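How to budget for a two-arm parts handling cell (without going back for more money in January)

Quick one. I've had the same question enough times now that I'm writing it down. This is for small shops and test areas that want an arm or a pair of arms picking parts off racks – brackets, rails, small frames – and have to put a number on a form before anyone has really planned the thing. Numbers are from our Westthorpe setup. Yours will differ, the order of steps shouldn't.

Step 1. Write the parts list first

Not the robot. The parts. Every part the cell has to touch, one line each. Ours ran to 47 lines. Length, weight, finish, where the holes are, which end you can grab. Long thin metal stuff goes in its own group, it swings and it catches on things. Anything with slots or a bent end, note it. Painted or glossy, note that too.

Takes an afternoon. Do it before you call a single vendor, otherwise they'll size the arm for you and you'll be paying for payload you never use.

Step 2. Split the budget into four pots

Arms and hands. Rack and floor. Consumables. Integration time.

Everyone fills in the first pot and guesses the other three. Our first quote from Venddale was all pot one, one line, very tidy. Mounting plates weren't on it. Cables weren't on it. Sensor mounts, no. Ask for these as separate lines and keep asking untill you get them. If the vendor says "included" ask for the part number.

Step 3. Pick the hand before the arm

Hand decides reach, payload, cabling, what plate you bolt on at the wrist. Get a loaner if you can and run your worst five parts with it, the awkward ones, at the angle they really come off the shelf. Not flat on a bench.

Things to write down while you do this:

Where the fingers close on the part and how much sticks out past them.
Whether the cable has slack at full reach.
What the sensor block can hit. Ours sticks out to the side and I had to add clearance for it on every shelf move.
How you'll cover the hand. More on that in step 5.
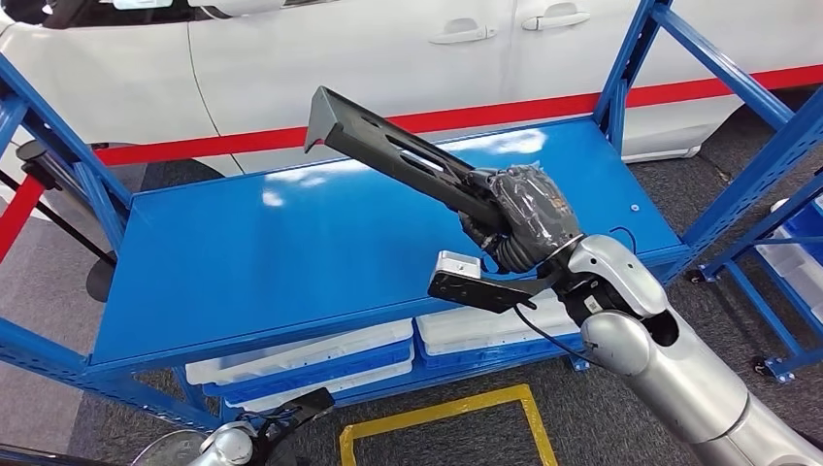
Measure the clearance over the top shelf with a part in the hand, not with the hand empty. We did it empty. Then had to move the whole rack over and redo the floor tape, half a day gone and it came out of integration time, the one pot with nothing spare in it.

Also go around the back. If there's anything you care about parked or standing behind the rack, put the tip of your longest part into the reach drawing. Pleker's planning sheet has a box for this, the Venddale one doesn't. Use any sheet you like as long as that box is on it.

Step 4. Rack, bins, floor

Cheap pot, easy to forget. Perforated uprights are worth having, you will change shelf heights at least twice. Get your bins all one size or the pick positions turn into a mess. Casters – fine on anything that only feeds the cell, but if the arm has taught positions on it, lock it down or budget time for re-teaching.

Floor tape, buy more than you think. Carpet, test the tape first, some of it lifts.

Glossy shelf panels bounce the overhead lights straight back at the cameras. If you're buying new, price matte. If you already own glossy, put a line in for moving lights or for some kind of mat. Small money now, annoying money later.

Step 5. Consumables, the pot people leave at zero

Film, tape, fingertips, sleeves, wipes. Every hand that touches metal parts all day is going to need something over it, and whatever you put over it wears. Doesn't matter if that's a made-to-fit cover or plastic wrap off a roll, there's a cost per change and there's minutes per change.

Do it like this:

Pick a cover and a tape.
Time one change, both hands. We use 60 minutes a month per cell as the planning figure for all cover work together.
Multiply by your labor rate.
Add the material.
Add spare fingertips. Order 2 sets with the arms, not after. Lead time on ours was longer than on the arms, go figure.

Our consumables line for the first year, material only, came to 1041 dollars. The original budget had zero in that box and I was the one who typed the zero.

Leave the fingertips themselves bare where they touch the part, if the grip needs it. Tape over the finger is fine. Tape over the contact surface changes the friction and then your grip tests from step 3 aren't worth much. Whatever you choose, run the tests again with the covers on.

Step 6. Plan the close-in work seperately

Shelf picks are one thing. Touching a part that's already sitting in a frame, with bars and bolts and little brackets all around, is another. Slower, more retries, more wear on the fingertips. Don't use the same cycle time for both. I budget integration hours for close-in positions at double the shelf ones and I'd still call that tight.

Count the positions, multiply, put it in pot four.

And look at your lighting from the wrist side. A bright background behind dark parts is rough on a small camera. A plain screen behind the work costs very little. Put it on the list. 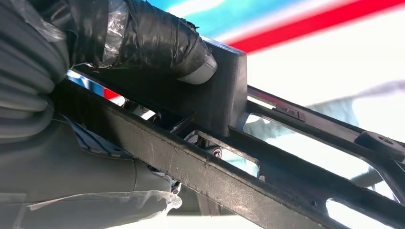

Olumide Okafor: double is too low for the close-in positions, at least the first time around. We planned ours the same way at Ezeani and burned through the hours before the last group of parts was even taught. I'd go triple on the first cell and drop to double on the next one. Also would move the spare fingertips out of consumables and into the capital request, much easier to get signed once than every quarter.

Fair, and I've changed our template on the fingertips. Leaving double in the text because our parts are simple, but if yours have a lot of cutouts and hardware take the triple.

Step 7. Hold something back

Contingency. Over 10 percent of pots two to four, not of pot one. The arms cost what the quote says. It's everything around them that moves.

Keep it as its own line and write next to it what it's for: re-teaching, rack moves, extra brackets. Finance will cut a line called "misc". They mostly leave one that has words on it.

Step 8. Before you send it in

Parts list attached.
Every mounting plate, cable and sensor mount has a line.
Clearance measured with a part in the hand.
Consumables box is not zero.
Shelf positions and close-in positions counted apart.
Spare fingertips ordered with the arms.
Name of whoever does the cover changes. If it's blank it will be you.

The blank template is a plain spreadsheet, four tabs, one per pot. Ask Jouko Oksanen for the current copy, the one on the shared drive still has the old fingertip line in it.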